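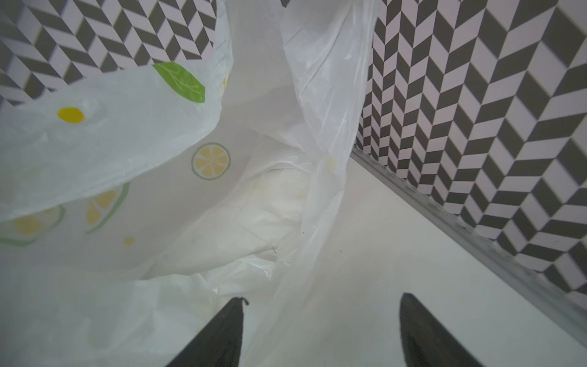
The drawer under my sink has not closed properly in 9 years. It holds what every Australian household holds, a bag of bags, the outer one distended like a python that has eaten a goat. Since the states brought in their bans you can date the layers. Grey singlet bags at the bottom, thick "reusable" ones in the middle, and near the top the greengrocer's sort, white and thin enough to see light through, with lemons and leaves printed on them to suggest an orchard had some hand in it.

15 July 2024
By our home affairs writer

My mother's generation ironed theirs flat, or looked as though they did. She folded each one into a tight little triangle, and a drawer of 80 took up less room than a loaf of bread. I tried this in August one year, got through 2 and went to put the kettle on.

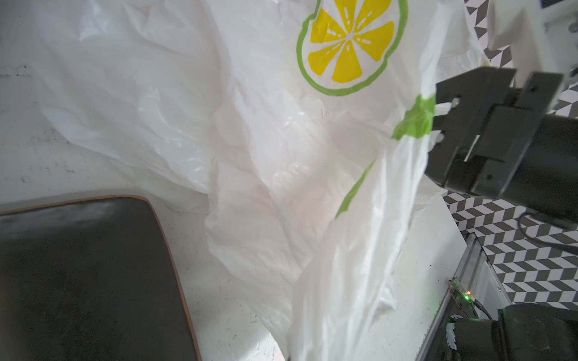
The market has noticed our shame. Drevmont will sell you a brushed steel bag dispenser for the price of a decent dinner. Bendano makes a cloth tube with elastic at both ends, identical to the one your nan sewed from a tea towel. I hung mine behind the laundry door, where it filled up in a fortnight and began to lean.

Meanwhile the canvas totes breed in the car boot. They are always in the boot. I have stood at a checkout with an armful of capsicums, knowing precisely where all my totes were, and bought another bag.

My neighbour across the road claims to own 200 and says they'll come in handy. I've started leaving mine on her porch.

Get our weekly newsletter. By subscribing you agree to our use of cookies.

© Jurau Magazine | Contact us | Back to top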